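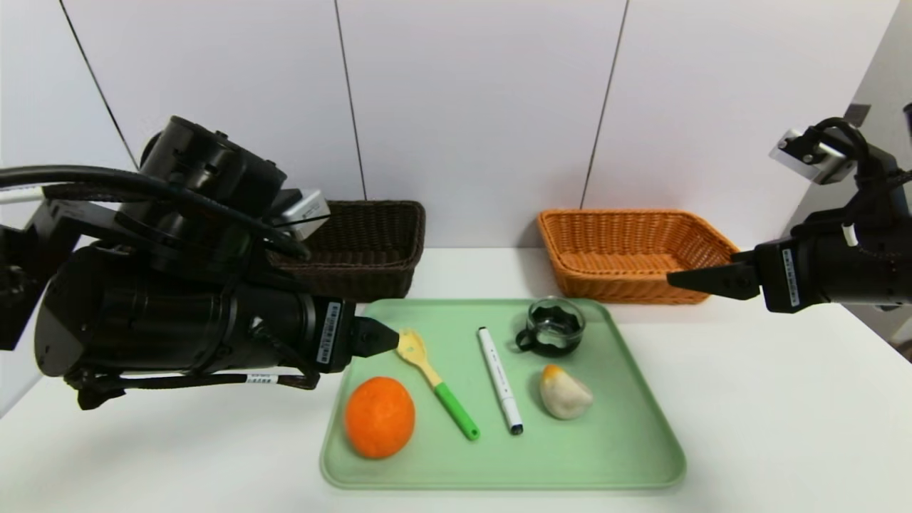

Sorting a shared table: which items belong in baskets and which on a tray?
Flasholm Community Help, Household and Shared Rooms
Posted March 21, 2023

Our residents' association maintains a white table in the common room at Caletmont. Two wicker baskets, one dark brown and one orange, stand at the back, and a green tray is placed in front for anything not yet put away. Fruit, pens and small utensils are regularly left on the tray together. We wish to adopt a written rule before the end of March. Should fruit be given a basket of its own, or may it remain on the tray?

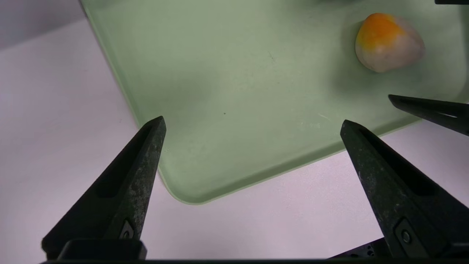

Rurer
Fruit should have its own basket. Soft fruit such as peaches bruises easily and ought to lie in a single layer, on a folded cloth if the weave is coarse. Oranges may be stacked. Pens and utensils should go in the second basket, and the tray should be cleared every 4 days at the latest. We serve 37 households under this arrangement and have revised it once, to add labels.

Awasthi
I would keep fruit on the tray. A tray can be wiped and wicker cannot, or not easily. Marks on plastic generally respond to warm water and washing-up liquid, but scratches will remain. Please do not use scouring powder.

Unnamed member
Baskets. Ours have lasted 7 years.

Answers to this question are closed. Related: Cleaning woven baskets (5 answers)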